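Vumley Shared Kitchen: Closing Safety Check, With Comments

Fill this in before you lock up. "Fine" is a mood and will not be accepted as a comment.

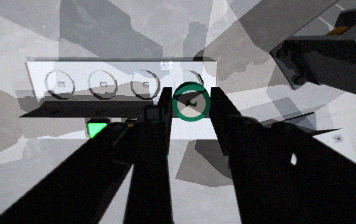 1. Burners and knobs
All knobs checked by hand and by eye. Pass.
Comment: The row of four is easy to read if you stand in front of it. Reading it from the doorway with your coat on does not count as an inspection.

2. Gas shutoff
Pass. Valve turns freely. Someone had hung a dish towel on it again. The towel has been moved to the towel hook, a short walk of 2 feet.

3. Fire extinguisher
Gauge in the green, pin in place, tag signed for July. Pass.
Comment: Please stop propping the pantry door with it.

4. Walk-in cooler
Door gasket: fail. It lets go at the bottom corner and has been on this list for 8 weeks. Drekness quoted $775 for a new one, then quoted it again when we asked if they were sure. Until it's replaced, lean on the door and listen for the click.

5. Hood filters
Pass, barely. Removed, soaked, put back. Two were in backward. The arrows on the edge point the way the arrows point.

6. Floor drains
Clear except by the dish pit, where I found a bottle cap, a rubber band and most of a lemon. Retest after the next full wash.

7. Exits
Back door blocked by flour delivery. Fail at 9 p.m., pass at 9:20, after I moved the flour. My back would like its own line on this form.

8. Storeroom temperature
Almost 82 degrees. Fail. The Sudimico fan is running and is mostly moving the warm air to the other side of the room. Chocolate and butter go in the cooler until the weather breaks. See item 4 about the door.

9. First aid kit
Burn gel: present. Bandages: only the tiny round ones, suitable for a mouse. Reorder.

10. Chemicals
Labeled and on the low shelf. One spray bottle said "probably vinegar." Emptied and thrown out.

Open items: cooler gasket, drain retest, bandages, storeroom heat. Initial the sheet and clip it behind the last one. The clipboard lives on the nail by the time clock.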